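The Second Life of a Work Shirt

In Lorcombe, the last big laundry closed in May, and the people who sent their uniforms there had to find somewhere else to take them. Most ended up at Proreck, a plant on the county road that cleans, mends and presses work clothes for restaurants, garages and two hospitals. It handles 3,000 garments a week, nearly all of them shirts.

A work shirt has a hard life. It is washed hotter than anything in a home closet, dried faster, and worn by someone who kneels, lifts and leans against things all day. The collar goes first, then the cuffs, then the fabric under the arms. A blend of polyester and cotton holds up longer than plain cotton but never feels as good by the end of a shift, and people who wear both will tell you so without being asked.

Until a few years ago, a shirt with a frayed collar went into the rag bin. Proreck's customers rent their uniforms by the month, and the rental price had always included the cost of throwing a good part of them away. Then cloth got more expensive. The plant moved two sewing machines out of storage and started turning collars, an old repair in which the collar is unpicked, flipped over and sewn back with the worn side hidden. A practiced hand can do one in 20 minutes.

The mending room now takes up half of what used to be the loading area. Work starts at six in the morning. Shirts come off the line still buttoned wrong or not buttoned at all, and they are sorted by what they need. Missing buttons go in one pile and open seams in another. Stains that have been through the wash twice are sent back once more with a stronger soap, and after that they are left alone. 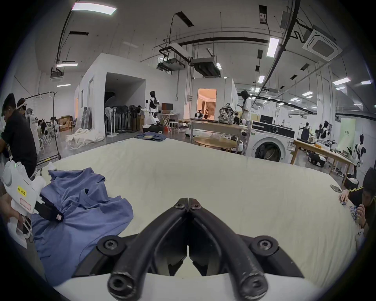

How many times can a shirt be repaired before it is worn out?

Usually two or three, and it depends more on the cloth than on the stitching. Once the fabric across the shoulders is thin enough to see a hand through, a new seam will just pull a hole beside itself.

Folding gets less attention than sewing, but it takes up a large share of the day. A restaurant with 58 employees wants its shirts stacked by size, collars facing the same way, so that a cook coming in at four can grab one and go. Hospitals want theirs flat and wrapped. Garages mostly don't care, and theirs are done last.

There are two ways to fold in the trade. The board fold uses a stiff sheet laid on the back of the shirt, which keeps every piece the same width. The free fold is done by eye. New hires learn the board fold and many of them stay with it. The older hands drop the board within a month or so and are faster without it, though their stacks lean a little.

Groretti, a smaller firm across the river, went another way. It buys retired uniforms by weight, cuts off the name patches and sells the shirts from a storefront on Boonchu Street. They hang by color, blues at the front. A plain one costs less than lunch, and painters buy them by the armful. On a good Tuesday, which is restock day, the shop sells 470 pieces before closing.

The two firms don't compete much. Proreck wants to keep a shirt at work as long as it can, and Groretti is waiting for it to quit. Some shirts have been through both, with a turned collar, a darker patch of cloth over the pocket where a name used to be, and buttons from three different suppliers down the front.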